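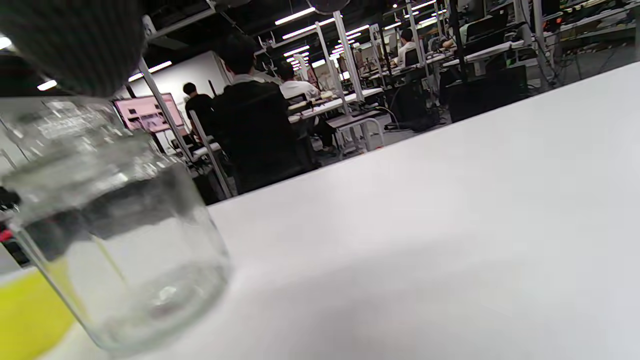 Workshop tips: getting a small arm to handle jars and lids

These are collected from our own bench notes and from readers who wrote in after the November page on gripper fingers. They are mostly about the software side. If your jar slips because the pads are worn, replace the pads first and come back.

Clear glass and depth cameras

Depth readings go straight through clear glass or come back as noise. Don't tune the depth filter for hours. Find the jar in the color picture, fit an outline to it, and get its height from the known size of the table and camera. Bright rims and thread ridges make good edges to fit. The side walls are less dependable, as they pick up the color of whatever is next to them.

If you need a quick fix, put a strip of masking tape around the jar while you work on everything else. Take it off before you trust any test result.

A plain white table is easy on a person and hard on tracking software. There is nothing on it to hold on to. Put a few printed markers at the corners, or let the tracker use the room behind the table. Racks, poles and shelves work well for this. People walking past do not, so mask them out or set the tracker to drop points that move on their own.

Overhead strip lights

Lock the exposure and the white balance before you record anything. With automatic exposure on, a white table goes gray when the camera tips up toward the lights and washes out when it tips back down. Pouran Nazari sent in the setting she uses: point the camera at the brightest part of the table, lower the exposure until detail comes back, then lock it there.

Close-up views

A wrist camera loses focus on anything near the lens. When a held part fills a corner of the view, don't ask the detector to find it again. Carry its position forward from the last sharp view and the finger readings. We keep a flag in the planner called "in hand" that switches detection off for the held part and leaves it on for the rest.

Planning the approach

Come in from directly above and stop 20 mm over the rim. Check the position again there, then go down slowly. Limit the planner to 3 tries. After that it should back off to the start pose and report a fault. Endless retries push the jar across the table a little each time.

Add the jar to the collision map as a cylinder slightly wider than it is. Remember to remove it when the fingers close, or the planner will refuse to lift.

Starting a thread

Turn the lid backward first until you feel the thread drop, then turn forward. In code this means watching the downward force for a small dip during the reverse turn. Lâm Lã of Ostside adds that the dip is easy to miss if the force signal is smoothed too much. Use the raw signal for this step only.

Stop on torque, and also on total angle. A crossed thread will reach the torque limit early, so if the angle is well short of normal, back out and start over.

Logs and names

Save the camera settings with every run. We had 907 runs in one folder with no exposure values and could not compare any of them with the later ones. A small text file beside each recording is enough.

Name runs by task and number, not by what you hoped would happen. "lid_test_final" is no use to the next person at the bench.

Clean up

Wipe fingerprints off the glass between sessions. They change the edges the detector sees. Wipe the camera window with a dry lens cloth, never the shop towel.

Next page: cable ties and strain relief for wrist cameras.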